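Bring back the evening bus

Cavville lost its last evening bus in March. The 19 used to leave the station at twenty to nine and get up the hill to the estate before the shops on Onent Road had shut. Now the final one goes at ten past six, and anyone who works past that walks, pays for a taxi or asks a favour.

The council says the evening runs were carrying too few people. I don't dispute that. I used the 19 twice a week and there were nights when I had the top deck to myself. But a bus that comes once an hour, and sometimes doesn't come at all, will always look empty. People stop relying on it long before it is taken away.

We are told that most of us can work from home these days, so the need has gone.

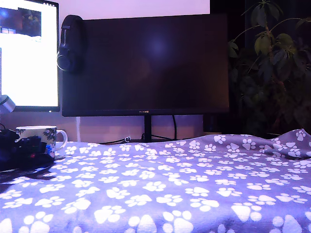 I do two days a week at home myself and I like it. It has not made the bus less useful to me. It has made the days I do travel harder to plan, and it does nothing for the people who clean offices, stack shelves or look after patients. Nobody does a late shift at the hospital from a spare room.

The replacement is meant to be Hernix, the book-ahead minibus. You ring or use the app, and it collects you from the nearest stop. I have tried it 16 times. It turned up on time for most of those, and the drivers were pleasant. But it has to be booked by noon, and few people know at noon when they will get away in the evening. It also costs £2 more than the old single fare.

A timetable is a promise. You can take a job because of it, or let a fifteen-year-old go to the pictures and know how she is getting back. A minibus that may or may not have a seat free can't do that.

I would start small: two evening runs up the hill, Monday to Saturday, kept for a full year with the times left alone. Put them on the board at every stop — half the boards still show the old ones — and then count the passengers.

The consultation closes on Tue 15 August. Paper forms are at the library desk.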